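**Monday, after dinner**

Long one today, and my feet hurt. We finally got both grippers on the same arm on the same day, which Bereket has been promising since January, and I got to play with them back to back instead of trying to remember how the last one felt.

The Belholm went first. It's the one I've been rooting for, soft pads and a nice quiet close, and on the drawer it was kind of a letdown! It would come in on the knob, squeeze, start to pull, and then slowly peel off to one side like somebody losing interest. We bumped the force up from 516 to 900 on Bereket's slider (he swears those units mean something, I've stopped asking) and all that did was make it slip off faster. Agustina thinks the pads are too rounded for a round knob, and I think she's probably right, annoyingly, because she said so before we ordered them.

Then we swapped to the Marnstead. The swap took 27 minutes by the clock on my phone, most of it me hunting for the right hex key, which was in my own pocket.
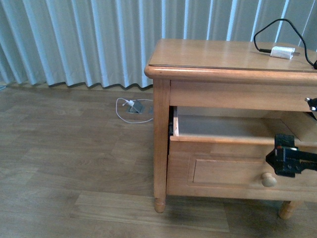 What I like about the Marnstead is that it doesn't need the knob at all. Agustina had the idea of going for the edge of the drawer front once there was a bit of a gap, and pinching it like you'd pinch a book cover. The fingers are stiff and ugly and they just hold on. I teleoped it for the first hour and my pulls got smoother pretty fast - then Bereket took over and was better than me in five minutes, so that was good for my ego.

The side approach is still a pain. The elbow wants to fold up whenever I come in low, and the Worku controller does that little stutter when it gets near a limit. You feel it in your hand and you back off without meaning to. I tried the Emora one for the last half hour and there's no stutter, but there's a lag, and I overshot constantly. If I had to pick tonight I'd take the stutter. At least it's telling me something.

Bereket wants 1000 pulls on each gripper before anybody writes down an opinion. So I'm writing mine down here where he can't see it: Marnstead for drawers, Belholm for anything squishy, and new pads either way.

Tomorrow: ask Agustina about flat pads, charge the headset (I forgot again), and try closing the drawer with the back of the fingers instead of regrasping. Also put the hex key on a string.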